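Home | Compare | Hands | Wrists & Cameras | FAQ | Contact

Hand Comparison FAQ: Your Questions About the Watton and Lerkley Trials

41 shares | 6 comments

We get a lot of mail about the hand trials, and we love it, so please keep writing! Radomír Říha and I have tried to gather up the questions that come in most often and answer them the way we would if you dropped by the lab with a cup of coffee. Some of the answers wander a bit. Sorry in advance.

Why do you test with a big plastic bottle and skip the nice machined blocks?

We own the blocks, and they are lovely, and they told us almost nothing. A full-size household bottle is slick and rounded, it has a heavy end and a light end, and it rolls if you look at it wrong. Lying on its side it's a much harder customer than it is standing up, so every hand we compare has to take hold of it that way before it goes on to anything fancier. We ask for the grip near the base first, fingers curled over the top, and then we let the operator choose.

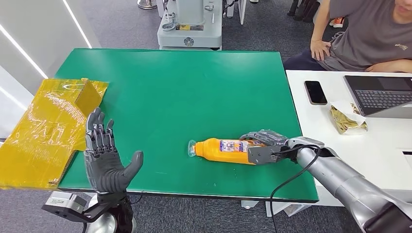 Do I need a camera at the wrist if I already have one at the head?

For a bottle, we think so, yes. The head view is wonderful for planning the reach and for keeping an eye on the other arm, but once the fingers close they cover up the very spot you care about. The wrist view gives you the cap, the shoulder and the near finger all at close range. The trade-off is glare, which I grumble about every December when the light comes in low. If you can afford only one extra camera, put it at the wrist and spend a whole afternoon on the exposure before you record anything you plan to keep. 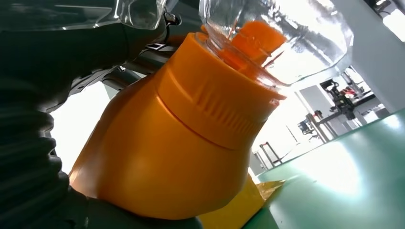
Suksawat wrote in to say that two wrist cameras spoiled their team for life, and that the real saving came in the number of grasps they no longer had to repeat. We haven't measured it that way ourselves, but I believe it! Over 340 of our own grasps went into the last comparison, and a fair number of those were repeats we would gladly have done without.

Which controller did you use for the comparison?

The Jutevov, with the same settings for both hands. We did try tuning each hand separately at first, and what we ended up comparing was Radomír's patience on a Thursday evening against mine. Same speed, same force limit, same starting pose: that's the rule now. If you're repeating our trials at home or at school, please write those settings down before you start, and then leave them alone (this is the hard part).

Does a printed label make any difference to the grip?

More than I expected. Fingers that land partly on a label and partly on bare plastic can behave differently from fingers that land on one or the other, and the Lerkley hand was fussier about it than the Watton. Labels matter for the cameras too. If your software leans on print to work out which way a bottle is turned, small text and a barcode give it something to hold on to, while a shiny stretch of plain plastic gives it very little. We now note where the fingers sit relative to the label for every grasp in the log. 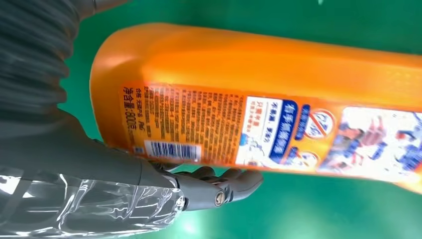

Hand Trials Notes, Issue 4, page 2

So which hand should I buy?

Oh, you were bound to ask. For cradling something large from underneath, I lean toward the Watton. For picking from above, Radomír prefers the Lerkley, and he has more hours on it than I do. Borrow one of each if you possibly can, and bring your own bottles.

Can I have the grasp log?

Of course. It runs to 2,478 lines and the column names are a little eccentric, so write to us first and we'll send the key along with it.

Share this page | Back to top | 6 comments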